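Projektbericht: Wie laut ist es in Vernach?
Seminarfach Umwelt und Stadt

Wie wir auf das Thema kamen

Eigentlich wollten Hedvika Čierny und ich etwas über Stickoxide machen, aber die Messgeräte waren das ganze Semester verliehen. Dann saßen wir im Juli bei offenem Fenster im Lernraum an der Ludia-Straße und haben unser eigenes Wort nicht verstanden – und da war das Thema plötzlich da. Verkehrslärm! Jeder schimpft darüber, und wir fanden für unser Viertel trotzdem kaum brauchbare Daten.

Was wir gemacht haben

Wir haben 20 Messpunkte festgelegt, die meisten entlang der Ludia-Straße, ein paar in den Nebenstraßen und zwei im Park Unavach, damit wir etwas zum Vergleichen haben. An jedem Punkt haben wir morgens um sieben, mittags und abends den Pegel gemessen, immer in derselben Höhe und mit Windschutz auf dem Mikrofon (den hatten wir beim ersten Durchgang vergessen, den konnten wir komplett wegwerfen).

Dazu kam ein Fragebogen auf Papier. Online wäre bequemer gewesen, aber unsere Betreuerin Pui-shan Yen meinte, dass wir so die älteren Leute im Viertel nicht erreichen, und damit hatte sie recht. Wir haben also gedruckt, gefaltet, eingeworfen und später alles von Hand in die Tabelle getippt. Am Ende standen da 1.656 einzelne Antworten, und ich kann die Frage nach dem Schlafen bei gekipptem Fenster inzwischen auswendig.

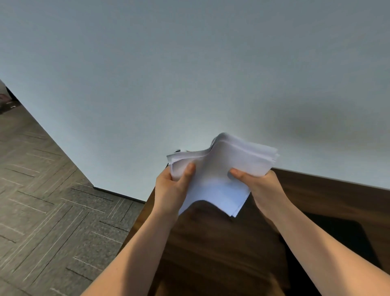 Was herausgekommen ist

An der Kreuzung Abugri war es morgens am lautesten, das hatten wir erwartet. Überrascht hat uns die Sackgasse hinter dem Supermarkt: Der Lieferverkehr dort stört die Leute viel mehr als der gleichmäßige Verkehr vorne, obwohl unsere Mittelwerte niedriger liegen. 40 Prozent der Befragten schlafen im Sommer mit geschlossenem Fenster. Im Park war es ruhiger, aber still ist es auch da nicht, die Straße hört man überall.

Was wir anders machen würden

Mehr Nachtmessungen, ganz klar. Wir haben nur 2 geschafft, und daraus lässt sich wenig ableiten. Außerdem würde ich die Fragen zum Lieferverkehr gleich von Anfang an getrennt stellen. Hedvika möchte im nächsten Semester mit den Nebenstraßen weitermachen, die Tabelle und die Karte mit den Messpunkten liegen im Kursordner.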